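Household Tips: Sharing Water Across Town Lines

Pettigrew, Barkness and Premaswood now buy their water under one joint agreement. The three councils still set their own rates and read their own meters, so some of the steps below depend on which side of the line the house is on.
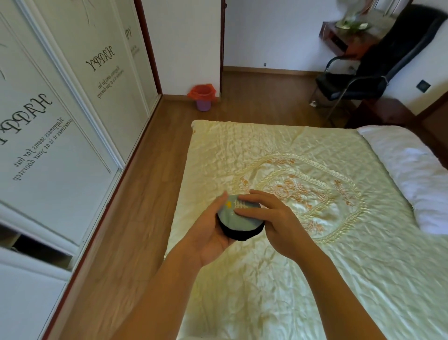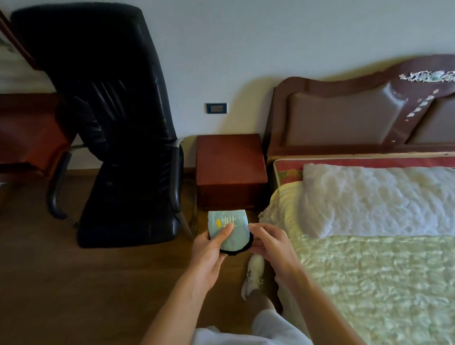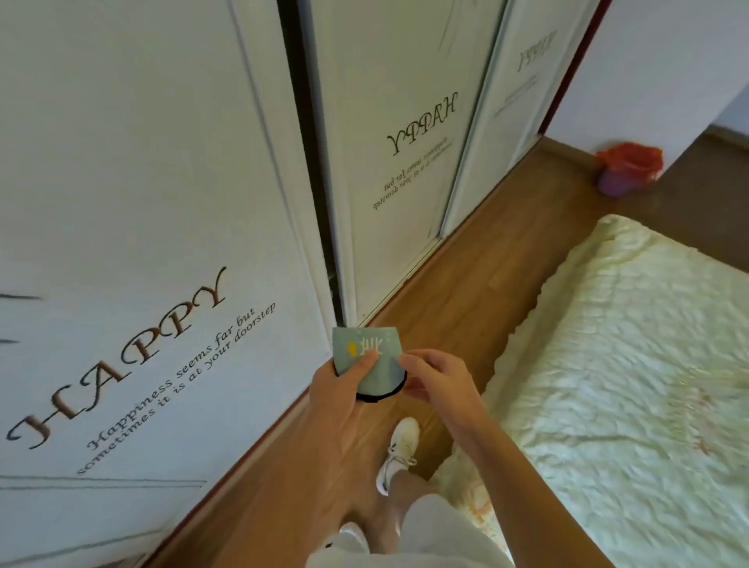 Page last changed: June 9, 2025 (A. Bautista)

Water softeners
Supply in all three towns is now 11 grains per gallon. Barkness houses were on softer well water before the agreement, and older softeners there are usually set too low. Reset the hardness dial, then run one manual regeneration.

Discolored water
Crews open the valves between towns for testing, and this can stir up sediment. Run the cold tap nearest the meter until it clears. Do not run hot water or start a load of whites in the meantime. If the water is still brown after 30 minutes, call your own town hall - the joint board does not take service calls.

Faucet screens
Unscrew the aerator after any valve test, rinse it from the back and soak it in white vinegar if scale remains. Wrap the plier jaws in tape.

Reading the bill
The first line is the town's base charge, which covers nearly 2000 gallons in Pettigrew and less in the other two. The second line is the joint supply charge and should be the same per gallon everywhere. Compare with a neighbor across the line if in doubt.

Disputing a reading
Write down the meter number, date and dial reading. Premaswood residents use Form 352. The other towns accept a letter. Keep a copy with the bill.

Rate hearings
The councils vote separately in August. Written comments go to each town clerk, and a comment sent to one is not forwarded to the others.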